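Print this page | E-mail this page

Folding Cloths in the Lounge
Hastalura Residence Services -- Housekeeping Guide

Cloths used in the lounge are to be folded before they are returned to the shelf.

1. Lift the cloth by one corner and let it hang freely.
2. Find the opposite corner and bring the two together.
3. Lay the cloth on the seat cushion -- never over the armrest -- and smooth it flat.
4. Fold in half twice.

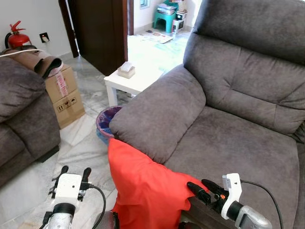
Red cloth held by one corner in front of the sofa.

Questions may be sent to Salvador Bragança.

Related pages
Brushing Suede-Like Upholstery
Linen Shelves at Rildale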